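# The Second Life of the Office Computer

The town of Sketolgate has never been a center of the technology trade. Its largest employers are a cannery, a district hospital, and the offices of Danzer, an insurance firm that has occupied the same brick building on the river for three generations. Yet the region has become a useful place to study a question that faces organizations of every size: what should be done with a working computer once its owner has decided to replace it?

For many years the answer was simple. Equipment was written off on a fixed schedule, stacked in a basement, and removed by whichever hauler offered the lowest price. Few managers asked where it went. Records from that period are thin, and those that survive tend to list machines by weight, as one might list gravel.

The practice began to change when Danzer reviewed its storage space ahead of a building renovation. The firm found that it was paying to heat and insure a floor that held 500 retired desktop computers, most of them less than seven years old. A sample was tested. The majority started without difficulty, and many of the rest needed only a new drive or a replacement power supply. The renovation was delayed for a season while the company considered its options, and the firm of Plistness was engaged to handle the collection as a trial.

## A Trade Built on Sorting

Plistness operates from a former furniture warehouse on the north side of town. Its business is refurbishment, a word that covers a wide range of activity and is often used loosely. At Plistness it refers to a fixed sequence. A machine is logged on arrival and its storage is erased. It is then inspected, graded, repaired if the grade allows, and offered for sale with a limited warranty. Machines that do not qualify are taken apart, and their usable components enter a stock room that supplies the repair benches.

The sorting stage determines whether the business makes money. A computer that passes through the building in an hour will earn a modest return. One that occupies a technician for an afternoon will almost certainly lose money, whatever its condition at the end. Graders are therefore asked to make their decisions quickly and to record the grounds for each. A cracked case may be acceptable if the buyer is a warehouse or a workshop. A worn keyboard is replaced as a matter of course. Corrosion near the power connector sends a machine directly to the parts line.

Customers for the finished goods fall into several groups. Small businesses buy in lots of 16, the number that fits on a standard pallet in the firm's packaging. School districts buy larger quantities in late spring and expect delivery before the new term. Private buyers account for a smaller share of revenue but a considerable share of the telephone calls.

Prices vary with the season. December is the slowest month for institutional orders and the busiest for the retail counter, where a refurbished desktop with a monitor can be had for around $300. The firm does not advertise this price as a bargain. Its printed materials describe the machines as suitable for correspondence, record keeping, and ordinary household use, and advise buyers with heavier requirements to look elsewhere.

## The Matter of Data

No part of the trade attracts more concern than the handling of stored information. An insurance company holds medical histories, bank details, and the private letters of its policyholders. A hospital holds more. For such organizations, the fear of a lost drive has long been the strongest argument for destroying equipment outright.

Physical destruction is effective, but it is also expensive in ways that do not always appear on an invoice. A computer without a drive is worth considerably less than a complete one, and a buyer who must supply a new part will often choose a different machine. Software erasure, properly carried out and checked, leaves the drive in service. The difficulty lies in the checking. A certificate of erasure is only as reliable as the procedure behind it, and procedures differ widely from one firm to another.

Danzer resolved the issue by dividing its equipment into two classes. Computers used in the claims department surrender their drives before leaving the building, and those drives are shredded on the premises. All other machines are erased in the warehouse, and a sample of each batch is examined by an outside auditor. The arrangement satisfied the company's lawyers, who had at first opposed any release of equipment whatsoever.

Smaller organizations rarely have the means for such a system. Dental practices, accountants, and churches tend to hold on to old computers for years out of a general unease, long after the machines have lost their resale value. Plistness has responded with a drop-off service in which the owner may remain in the building until the erasure is complete. A waiting room with magazines and a coffee machine was added for this purpose, and it is seldom empty on a weekday morning.

## Designing for the Second Owner

Refurbishers have little influence over the way computers are made, but they have strong opinions on the subject. The complaint heard most often concerns fasteners. A cover held by ordinary screws can be removed and replaced many times. A cover held by glue or by thin plastic tabs may survive a single opening, and the time spent nursing it open is time the technician cannot recover.

Parts that carry their own handles and latches are much preferred. The convention is an old one in server rooms, where a drive may need to be changed while the rest of the equipment continues to run, and it has the secondary benefit of showing an untrained person where to place a hand. Color is helpful for the same reason. A bright pull against a dark housing can be found in poor light and without a manual.

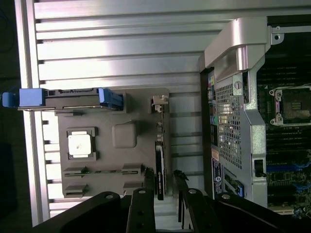
## What the Schools Have Learned

The Sketolgate school district began buying refurbished machines with some reluctance. Parents had objected at a public meeting that their children would be given cast-off equipment while neighboring districts bought new. The district agreed to place the computers in a single building for one year and to report on the outcome.

The report was brief. Repair requests were slightly higher than for new equipment in the first months and about the same thereafter. The money saved was spent on a part-time support position, which teachers rated more highly than any purchase of hardware in recent memory. The district has since extended the program to its remaining buildings, with the exception of the high school design studio, where the software in use calls for faster machines.

There have been disappointments as well. A shipment bought from another supplier, Zollex, arrived with three different models of power adapter, and the district spent much of the autumn matching cables to computers. Purchase terms now require that every machine in a delivery be of the same model. Batteries in the laptop fleet remain a recurring cost, and the district has set aside a separate line in its budget to replace them.

The next round of purchasing will cover the library branches, whose public terminals are the oldest computers still in daily service in the county. Bids are due in April 2018, and the retired terminals will be offered to refurbishers as part of the same contract.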